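10/31/23

Quick one tonight, I'm tired and my hands still smell like chaff. But I said I'd write up the Ornis thing while it was fresh so here goes.

Short version: the automation box on the small roaster dropped out in the middle of a batch and left the gas up. Nothing burned except the coffee. Could have been a lot worse.

Longer version. Since January I've had an Ornis controller doing the boring part of the roasting. It reads the bean temp, follows a curve, trims the gas valve up and down. You load, you hit go, you stand there and feel useless. For most of the year it's been great. 43 batches on the Denent curve with no drama at all, and my log was getting lazy because of it. Just "fine" and "fine" and "fine again".

Batch 44. Charged, hit the turn, everything normal. I went to weigh out the next one. Came back and the temp on the laptop was dead flat. Flat flat. Not a real number changing slowly, the same number. And the roaster was cracking. Loud.

So the controller had lost the probe and just kept using the last good reading. It thought the beans were sitting there too cool, so it kept asking for more gas. For about 60 seconds, near as I can tell from the log. Maybe I'd have caught it at 20 if I'd been standing where I should have been.

Gas off by hand, dropped the beans, stirred like crazy with the fan on. Smoke everywhere, windows open. Dark oily mess in the tray. Dumped the lot in a metal bucket and put it outside well away from the sacks.

Then sat down for 5 minutes and didn't touch anything. Recomend this step.

What I found, once it all cooled:

- probe itself is OK, reads fine on the handheld meter
- the USB connection drops if you wiggle it near the plug. Not every time. Maybe every third wiggle
- the controller has a "hold last value" setting and it ships turned ON. I never looked
- the high temp alarm reads the same probe. So it was frozen too. An alarm that can't see anything

That last one bugs me most. I had two things in my head, the controller and the alarm, and really it was one thing. 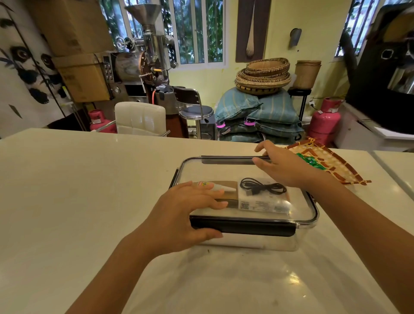

Wrote to Grernico, where I bought the kit. They answered fast, credit to them. They said hold last value is there so a tiny blip doesn't ruin a batch, and that you can set how long it holds before it trips. Mine was set to forever. They suggested 3 seconds. I asked why it isn't 3 seconds out of the box and havent heard back on that part.

Changes so far:

1. Hold time down to 3 seconds, then valve to minimum and beep.
2. Second probe on its own little meter. No laptop, no USB, battery powered. Ugly but it can't freeze along with the other one.
3. Cable gets clamped so it isn't hanging off its own plug.
4. I stay put. No weighing, no phone. If I want to do other stuff I do it between batches.

Did a dry test with the gas shut and pulled the cable on purpose. Tripped like it should, valve went to minimum, beep was pathetic. Need a louder beeper. Did it again with the drum turning, same result. Haven't roasted on it yet, want to try it with a small throwaway charge first, some of the old Gazi that's past its best anyway.

If you run one of these, go check the hold setting tonight. It's under Inputs, then Advanced, bottom of the page where you'd never scroll. And pull the cable once while the gas is off, see what it does.

Orders: the Gazi bags are going to be late, sorry. If you're waiting on one I'll email when there's a ship date.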